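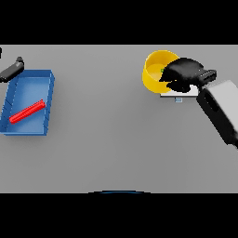
Figure 1. Practice table in the simulator, with the right gripper over the yellow container.

4. Preparing the practice table

Before you start this section, the simulator must be installed and your team login must work (see section 3). If the program opens but the window stays blank for more than one minute, close it and open it again. On the older laptops this can happen two times in a row.

4.1 Loading the task

1. Open the simulator and choose Table Tasks from the menu on the left.
2. Select the task named Wandon. Do not choose Wandon Old, it uses the table from last season and the scores are not accepted.
3. Type your seed number. For the first training everybody uses seed 759, so the results can be compared.
4. Press Load and wait until the status line says Ready.
5. Check that you have the blue tray with the red rod on the left, and the yellow container and the white pad more to the right. If one of them is missing, press Reload. Do not try to add the object by hand.

Note: The task has a limit of 1000 simulation steps. The counter starts with your first command and not when you press Load, so you can take your time to look at the table.

4.2 Moving the right hand

1. Click on the Right tab in the control panel. The Left tab stays locked until section 5.
2. Set the speed slider to 2. Higher values are possible, but please keep them for later.
3. Raise the hand first, then move it sideways. New students often do this in the opposite order and push the container across the table.
4. When the hand is over the area where you want to work, lower it in small movements with the arrow keys.
5. Press Save Pose and give the pose a name that your teammates will understand. "test" and "test final" are not good names.

Caution: Save Pose writes over an old pose with the same name, and the program does not ask you before. There is no undo for this.
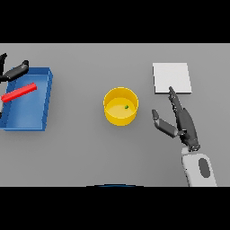 PRUMBRIDGE STUDENT ROBOTICS CLUB – Simulation Team

4.3 Working near the pad

In Figure 2 the fingertip of the right hand is at the lower edge of the white pad, and the thumb is open toward the yellow cup. Use this pose as a reference for the exercise.

1. Load your saved pose and wait until all joints have stopped.
2. Bring the index finger to the lower edge of the pad. Stop when it makes contact.
3. Look at the thumb. It should stay open and should not touch the cup.
4. Open the Contacts window and write the value in your log sheet. A value over 200 means that you are pressing too hard – go back a little and try again.
5. Press Stop, and then Export. The file goes to the folder Kerkton on the club drive.

Note: The small green object inside the cup is part of the task. If it falls out during your run, the run is not valid and you must load the task again with the same seed.

Caution: Never send a pose from this exercise to the real arm in the lab. The limits of the joints are different, and Marcelino Barbosa must check every file first.

4.4 If something goes wrong

The hand does not move: look if the panel shows Paused. Press the space key one time.

The hand shakes near the pad: the speed is probably too high. Set it back to 2 and load the pose again.

Export gives an empty file: you have pressed Export before Stop. The run is lost, please repeat it.

For other problems write to Maiara Conceição in the team channel, and attach your log sheet and the seed number. The exported files for this section must be in the folder before the end of February.

Continue with section 5, Using both hands.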